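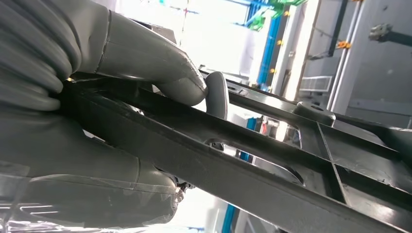 Section 3. Handling and Inspecting the Plastic Frame

This section applies to the moulded plastic frames received at the Nerkadgate assembly room. It should be read before any frame is moved to the fitting bench.

1. Clear the bench and lay out a clean cloth.

2. Lift the frame by its thick main bar. Do not lift it by the thinner upper rail.

3. Set the frame down on the cloth with the raised round post facing upwards.

4. Look into the hollow top of the post and remove any loose plastic with a soft brush.

5. Check the small rectangular slot in the upper rail. Its edges should be clean and free from splits.

6. Inspect the ribs and flanges under a good light - fine cracks are hard to see on dark plastic.

Note: Frames that pass inspection are to be stored flat on shelf 2.

Caution: Do not twist the frame to test its strength. Do not use solvent on any part of it.

7. Enter the result on form 119 and sign it. Damaged frames must be labelled and passed to Lutfa Karunaratne before fitting work continues.

Issued April 2021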